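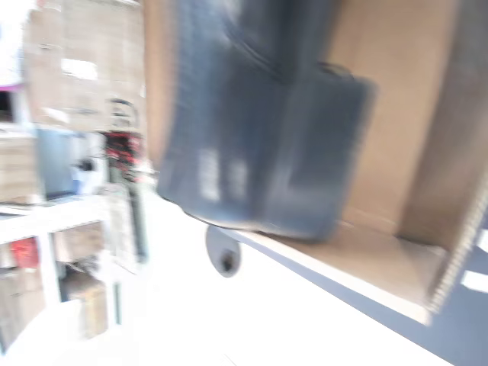 Dunkelblau im offenen Karton

Skestelari Pflegeset Ruvgate für schwarzes Glattleder
Artikelnummer 1099
Preis: 49 Euro inkl. MwSt., zzgl. Versand
Lieferbar ab Lager Varel

Das Pflegeset Ruvgate enthält alles, was für die regelmäßige Pflege schwarzer Lederschuhe gebraucht wird: Reinigungslotion, Schuhcreme, Hartwachs, zwei Bürsten und ein Poliertuch. Es ist auf glattes, durchgefärbtes oder pigmentiertes Leder abgestimmt und wird in einer einfachen Schachtel aus Graupappe geliefert. Die Bestandteile lassen sich einzeln nachkaufen.

Lieferumfang
1 Reinigungslotion Myung, farblos, 50 ml
1 Schuhcreme Myung, schwarz, 50 ml
1 Hartwachs Myung, schwarz, Dose, 50 ml
1 Auftragsbürste, rund, Schweineborste
1 Polierbürste, Rosshaar, Griffkörper aus geölter Buche
1 Poliertuch aus Baumwollflanell
1 Pflegeanleitung, deutsch und niederländisch

Zur Zusammenstellung
Viele Sets enthalten nur eine einzige Creme, die reinigen, nähren, färben und glänzen soll. Im Alltag reicht das eine Zeit lang aus. Nach einigen Monaten liegt dann allerdings eine Schicht aus Wachs und Staub auf dem Oberleder, die in den Gehfalten grau wird und sich mit der Bürste nicht mehr entfernen lässt. Im Set Ruvgate sind die Schritte deshalb getrennt. Die Lotion löst alte Wachsreste und Straßenschmutz. Die Creme bringt Fett und Farbe ins Leder. Das Hartwachs bleibt an der Oberfläche und wird nur dort verwendet, wo Glanz gewünscht ist und das Leder sich beim Gehen nicht bewegt.

Myung ist die Pflegemittelreihe von Skestelari. Die Creme basiert auf Bienenwachs, Carnaubawachs und Lanolin. Sie ist weich eingestellt und zieht bei Zimmertemperatur in wenigen Minuten ein. Das Hartwachs enthält einen deutlich höheren Anteil an Carnaubawachs und ist entsprechend spröde. In einem kalten Flur oder Keller wird es so fest, dass es sich kaum aufnehmen lässt. In diesem Fall die geschlossene Dose vorher eine Stunde ins Wohnzimmer stellen, nicht auf die Heizung. 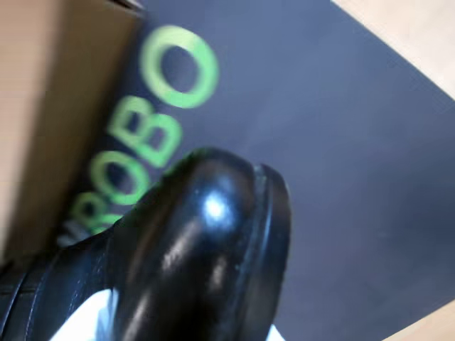 Die Vorderkappe ist bei den meisten Herrenschuhen durch eine eingearbeitete Versteifung gestützt. Das Leder bleibt dort beim Gehen in Form, und ein dünner Wachsfilm hält mehrere Wochen. Ähnlich verhält es sich mit der Ferse. Auf dem Vorderblatt, also dem Bereich über den Zehengelenken, knickt das Leder bei jedem Schritt. Hartwachs bricht dort und hinterlässt helle Linien. Für diese Zone genügt die Creme.

Anwendung
Schnürsenkel herausnehmen und einen passenden Schuhspanner einsetzen. Groben Schmutz mit einer trockenen Bürste abnehmen. Dafür sollte eine ältere Bürste verwendet werden, die Polierbürste aus dem Set ist zu fein und nimmt Sand auf, der später kratzt.

Eine kleine Menge Reinigungslotion auf ein weiches Baumwolltuch geben und das Oberleder mit leichtem Druck abreiben. Das Tuch mehrmals wenden. Nimmt es keinen Schmutz mehr an, ist der Schuh sauber. Eine schwache Schwarzfärbung des Tuchs ist bei dunklem Leder üblich. Anschließend den Schuh zehn Minuten offen stehen lassen.

Die Creme mit der runden Auftragsbürste in kreisenden Bewegungen verteilen. Eine erbsengroße Menge reicht für einen Halbschuh. Auch die Zunge und die Ränder unter der Schnürung behandeln. Den Rahmen zwischen Oberleder und Sohle mit der Bürstenkante nachziehen. Überschüssige Creme nicht stehen lassen, sie verklebt die Nähte.

Nach dem Einziehen mit der Rosshaarbürste in langen Zügen ausbürsten. Der Druck darf zu Beginn kräftig sein und wird zum Ende geringer. Wer einen matten bis seidigen Schuh bevorzugt, kann hier aufhören.

Für Hochglanz das Flanelltuch straff um zwei Finger wickeln, etwas Hartwachs aufnehmen und in kleinen Kreisen auf Vorderkappe und Ferse geben. Einen Tropfen kaltes Wasser zufügen und weiterkreisen, bis der Schleier verschwindet. Diesen Vorgang mehrfach mit sehr wenig Wachs wiederholen. Wird die Fläche stumpf, ist meist zu viel Wachs auf dem Tuch. Dann eine Pause einlegen, den Film fest werden lassen und nur mit Wasser weiterarbeiten.
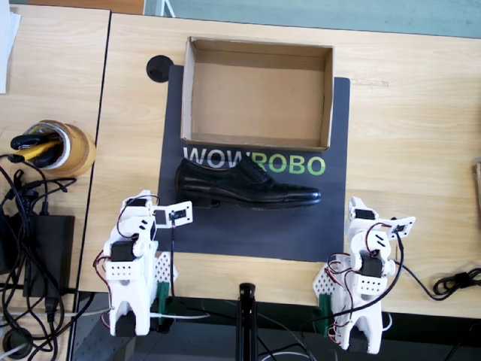

Schwarzer Schnürschuh aus Leder, auf der Seite liegend, dahinter ein offener, leerer Karton

Pflegeabstände
Bei Schuhen, die an mehreren Tagen in der Woche getragen werden, empfehlen wir Creme alle zwei Wochen und eine Grundreinigung mit der Lotion alle zwei Monate. Kurzes Ausbürsten nach jedem Tragen verlängert die Abstände. Selten getragene Schuhe, etwa für Feiern oder Konzerte, sollten vor dem Einlagern gereinigt und dünn eingecremt werden. Ohne Pflege trocknet das Leder auch im Schrank aus.

Neue Schuhe sind ab Werk häufig mit einem Finish versehen, das gut aussieht, aber wenig Fett enthält. Eine erste dünne Schicht Creme vor dem ersten Tragen ist sinnvoll. Die Lotion wird dafür nicht benötigt.

Geeignet für
Boxcalf, Rindbox, Kalbleder und Pferdeleder mit glatter Oberfläche, jeweils in Schwarz. Ebenfalls verwendbar für schwarze Gürtel und Aktentaschen. Bei Taschen und Gürteln, die an heller Kleidung reiben, nur die farblose Lotion einsetzen und die schwarze Creme weglassen.

Nicht geeignet für
Wildleder, Nubuk, Lackleder, gewachste Outdoorleder und Textil. Auf offenporigem Leder dunkeln Creme und Wachs stark nach, Flecken lassen sich nicht mehr entfernen. Lackleder verträgt die Lösungsmittel im Hartwachs nicht. Bei unbekanntem Material bitte an der Innenseite der Zunge probieren und einen Tag warten.

Lagerung der Schuhe
Spanner bleiben nach dem Tragen mindestens über Nacht im Schuh. Unbehandeltes Zedern- oder Buchenholz nimmt Feuchtigkeit auf, lackierte Spanner halten lediglich die Form. Nasse Schuhe mit Zeitungspapier ausstopfen, das Papier nach einer Stunde wechseln und die Schuhe seitlich hinlegen, damit die Sohle Luft bekommt. Erst nach vollständigem Trocknen eincremen. Ofen, Heizkörper und Föhn schaden dem Leder und lösen im ungünstigen Fall die Verklebung der Sohle.

Kartons eignen sich zur Aufbewahrung, solange sie trocken stehen. Für längere Zeit gehört säurefreies Papier zwischen die beiden Schuhe. Kunststofftüten sind ungeeignet, auch solche mit Lochung.

Technische Angaben
Farbe: Schwarz (Creme, Hartwachs), farblos (Lotion)
Inhalt: 3 x 50 ml
Reichweite der Creme: je nach Auftrag 50 Anwendungen pro Paar
Haltbarkeit nach Anbruch: 2 Jahre bei geschlossenem Deckel
Lagerung: kühl, trocken, frostfrei
Hartwachs ist lösungsmittelhaltig. Bei der Anwendung lüften und von Zündquellen fernhalten. Darf nicht in die Hände von Kindern gelangen.

Versand und Rückgabe
Der Versand erfolgt aus unserem Lager in Varel. Im Juli ist das Lager wegen Inventur eine Woche geschlossen, Bestellungen aus dieser Zeit werden danach in der Reihenfolge des Eingangs bearbeitet. Ungeöffnete Sets nehmen wir innerhalb der gesetzlichen Frist zurück. Angebrochene Dosen und Tiegel sind vom Umtausch ausgeschlossen, sofern kein Mangel vorliegt. Bürsten werden einzeln ersetzt, wenn sich innerhalb der Gewährleistung Borstenbündel lösen.

Fragen zum Produkt

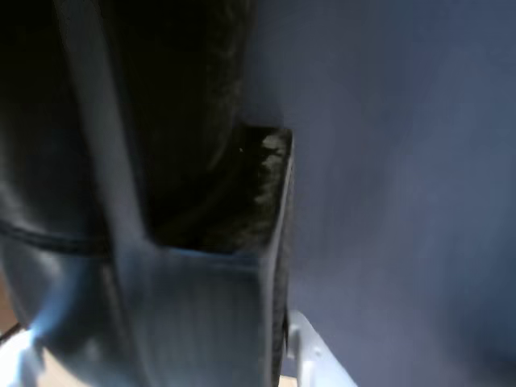 Wie reinige ich die Rosshaarbürste?
Ausgekämmt wird sie mit einem groben Kamm, danach die Borstenspitzen kurz in lauwarmem Wasser mit etwas Kernseife bewegen und ausspülen. Der Holzkörper soll dabei trocken bleiben. Zum Trocknen die Bürste auf die Seite legen. Einmal im Jahr genügt.

Kann ich das Set auch für dunkelbraune Schuhe verwenden?
Nur die Lotion. Creme und Hartwachs sind schwarz pigmentiert und verändern braunes Leder dauerhaft. Die Auftragsbürste sollte ebenfalls bei einer Farbe bleiben.

Was tun bei weißen Rändern nach Streusalz?
Das ganze Oberleder mit einem feuchten Tuch gleichmäßig abwischen, trocknen lassen und mit der Lotion nacharbeiten. Nur den Rand zu befeuchten erzeugt meist einen neuen. Bei starken Rändern den Vorgang am folgenden Tag wiederholen.

Die Creme hat sich im Tiegel vom Rand gelöst. Ist sie verdorben?
Ein Teil des Lösungsmittels ist verdunstet. Die Creme ist fester, aber weiterhin brauchbar. Deckel künftig sofort nach der Entnahme schließen.

Gibt es das Set mit Schuhspannern?
Spanner führen wir getrennt, weil sie zur Schuhgröße passen müssen. Sie stehen in der Rubrik Zubehör.

Zubehör und Nachkauf
Schuhcreme Myung, schwarz, 50 ml
Reinigungslotion Myung, farblos, 50 ml
Poliertuch Flanell, einzeln
Auftragsbürste, rund, für Schwarz oder Farblos

Preis und Angaben Stand 25. Dez. 2019. Änderungen der Rezeptur vorbehalten.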